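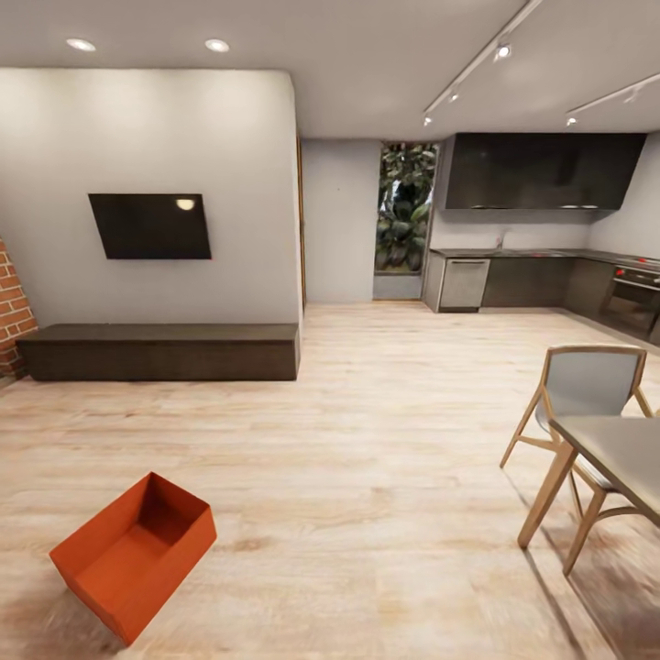 The simulated apartment, living area and kitchen, with the orange-red box on the floor.

Visit report: Vindano, Plesdale
3 April 2019

Three of us from Nadden went to Plesdale for the open day at Vindano. We manage furnished apartments for short stays, and the question we took with us was whether to put money into floor robots for turnovers in next year's budget, and if so how much. The budget has to be in by October. This report covers what we saw, what we were told about cost, and what I think we should do next.

Vindano does planning work for companies that want to bring robots into buildings. They don't make robots. They build a computer version of your rooms, run different machines through it, and give you a report on which ones fit and what you would have to change. The open day was for property managers and a few people from assisted living. Our host was Gadisa Kumsa, who also runs the small consulting side of the business under the name Kumsa.

The morning

We started in a meeting room with a large screen. Kumsa loaded a standard one-level apartment that they use for first estimates. It has an open floor plan with the living area on one side and the kitchen on the other, and a plank floor in a light oak color. There is a wall-mounted TV with a long low console under it, an L-shaped counter, a dishwasher and a built-in oven. It is close enough to our two larger unit types that the talk was useful to us.

The open box on the floor is an object they can move around between runs. Kumsa tilts it at an angle on purpose, on the grounds that guests do not leave things lined up with the walls. A machine that only handles a clear floor looks good in a sales video and then costs you staff time every day. He suggested that we ask every vendor for the same run with the box in at least three places.

We spent a good while on furniture. The dining chair and table take up more of the planning than I expected. Chair legs decide how close a machine can get to the table, and a chair left at an angle changes the path. The low console raised a different point. If a machine can't reach along the front of it, someone still has to go in with a vacuum, and the saving for that room mostly goes away.

One person asked about the big window next to the kitchen and the greenery outside it. Kumsa said that strong daylight can be a problem for some sensors and that they can change the light in the model. They did not show that run.

What it costs

A first model of one unit type is $3,728. A second unit type in the same building is $2,077, as a lot of the parts are reused. Moving or swapping furniture after the model is finished is $715 per round of changes, and a round can include as many items as you like if you send them all at once. None of these prices includes a robot.

Vindano would not quote machine prices, which I thought was fair. They gave us a blank planning sheet with these lines:

Purchase or lease
Charging spot and wiring
Spare parts and brushes
Staff training, first year
Staff time to move furniture before each run
Service visits
Insurance change, if any
Disposal or return at end of lease

We had only the first three in our draft. The line for moving furniture is the one I would worry about. We have 50 units in the two larger types, and a few minutes per turnover adds up fast over a year. We don't have a good number for it now. Housekeeping could time it for two weeks without much trouble.

The afternoon

After lunch we split into small groups and worked on our own floor plans. I had brought the drawings for the larger unit type. Two problems came up right away. The first is the raised strip between our hallway and the living room, which may be too high for the smaller machines. The second is that we have no free outlet at floor level in the kitchen. Kumsa marked both on the drawing and told us to get a price from an electrician before talking to any vendor, so that the wiring cost doesn't show up after the lease is signed.

He also went over lease terms. Points I wrote down:

Ask who pays if the machine damages a floor.
Ask how long a replacement takes when one is out for repair.
Ask for a trial in one occupied unit as well as one empty unit.
Don't sign for more than one year the first time.

The assisted living people had different concerns, mainly about residents tripping, and I didn't follow that part closely.

There was no live machine at the open day. I would have liked to see one. Everything was on screen, and the model can only tell you about fit and paths. It doesn't tell you how clean the floor is afterward, and Kumsa said so when asked.

What I recommend

Put one model of the larger unit type in the budget, plus one round of furniture changes. Together that is $4,443. Leave the second unit type out until we have the first report. Get the electrician's price and the housekeeping times before October. Hold off on any line for buying machines this year, but keep a place for a one-year lease in the draft so it can be filled in if the report is good.

Practical notes for anyone going to the next one: parking at Plesdale is behind the building and fills early. Lunch is provided. Bring printed floor plans with measurements on them, including the height of door strips and the gap under sofas and beds. I had to call the office for ours. The blank planning sheet and my marked-up drawing are in the shared folder under Vindano.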